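Robotics Club: Spring Term Report

The Bollport School Robotics Club resumed its meetings at the start of term, and members have devoted most of their time to the laundry folding project begun last August. The project asks students to programme a pair of robot arms to take a garment, spread it on the table and fold it well enough to be put away. The club now has 10 members, drawn from Years 9 to 12, and meets after lessons in the Larora Room under the supervision of Ms Zoi Manolakis.

Work this term has concentrated on the stage before folding. In the autumn the group found that its programme could manage a garment laid out square to the front of the table, but lost its way when a sleeve was folded under or a hem had gathered into creases. Students have therefore been divided into two teams. The first, led by Savvas Athanasiadis, is responsible for spreading and straightening. The second, led by Areti Xenos, writes the folding sequence itself and keeps the written record of every attempt. A run consists of 50 attempts with the same garment, and the record is read aloud at the following meeting so that both teams may comment on it.

Red fabric has been adopted for many of the practice runs, as it stands out clearly against the grey of the tabletop. A short-sleeved garment presents a useful difficulty: the two grippers must take hold at opposite edges, and any wrinkles left at one end are carried into the fold.
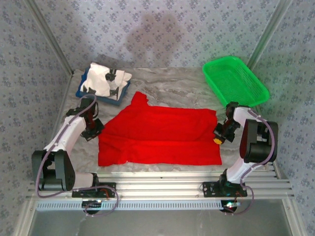

Achilleas Fragkou has remarked that the folding was always expected to be the difficult part, and that he had spent most of the autumn on it before accepting that the cloth had to be flat first. He added that he would advise new members to fold the same shirt by hand several times, slowly, before writing a single line of code.

This advice has been adopted. Each new member now completes a short exercise in hand folding and sets down the steps in order — a task which has proved rather longer than expected — before being given time at the controls.

The club will take part in the Tsolakis Schools Challenge in August, where each team is allowed 7 minutes to fold a set of garments chosen by the judges. An internal trial will be held on 12th February, beginning at 2 pm. Parents are welcome to attend and should give their names at the school office beforehand.

Students wishing to join the club should speak to Ms Manolakis. No previous experience of programming is required. Donations of clean, plain T-shirts in adult sizes may be left at the school office, marked for the Robotics Club.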